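Subject: Re: [pravau-outdoors] grunt calls, worth carrying or not?
From: Suqin Liao

Hi all,

Rahman wrote:
> I bought a grunt call two seasons ago and I've never had a deer so much
> as turn its head. My brother-in-law says I'm just scaring them off. Is it
> me, the call or the woods? I hunt a wooded ridge over a creek bottom,
> mostly mornings, mostly from a stand.

Rahman, don't give up on it yet! I carried one for years before I got a response I could be sure of, and now I wouldn't leave the truck without it. My guess is that you're calling too loud, too often and too early in the fall (I did all three).

The biggest change for me was to stop calling blind every ten minutes. If I can see a buck walking away, or cruising along with his nose down, I give him one soft grunt and watch his ears. If the ears swing around, he heard you, and you can put the call back in your jacket. If he keeps walking, try it a little louder. On a windy ridge he may not have heard a thing at 150 yards, so don't read too much into it.

When I do call blind it's two or three short grunts, then a good long sit. Bucks like to circle downwind before they commit, so look behind you! I lost a really nice one up at Clalerow that way. He was standing at my back for who knows how long, and all I saw was the tail going over the hill.
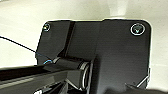
Black plate, close up, with the two screw heads near its top corners.

As for which call, I've used a plain Furnano for the last few seasons and I love it, but any call that lets you move the reed will do the job. Slide it toward the deeper end and you sound like a big mature buck, which can push the younger ones right out of the county. I keep mine in the middle. Blow it at home first, and then have somebody walk off across a field and tell you what they hear. Mine sounded like a duck for the whole first year!

Timing matters a lot too. Early in the season I barely touch it. From the last part of October on into November it gets fun, and the hour after sunrise has been best for me – though I've had them come in at noon when I was halfway through a sandwich. Keep some cover between you and the spot you expect him to come from. A deer that can see all the way to where the sound started, and sees no deer there, isn't going to come any closer.

Moisture is the other thing. The reed sticks when it freezes, and then you get nothing, or a squeal. I keep the call inside my shirt on cold mornings and tap it out on my glove after I use it.

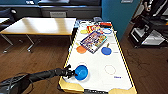

Can you use a grunt call and rattling antlers on the same sit?
Sure, they go together very well around the rut. Start with a couple of soft grunts, rattle for a minute or so, grunt once more and then stay still for at least twenty minutes.

Rahman, if you get out this month, write back and tell us what the ears did. I'd also love to hear from anyone who hunts the Pravau side with a can-style bleat, as I've got one in the drawer and haven't tried it yet.

Good luck out there,
Suqin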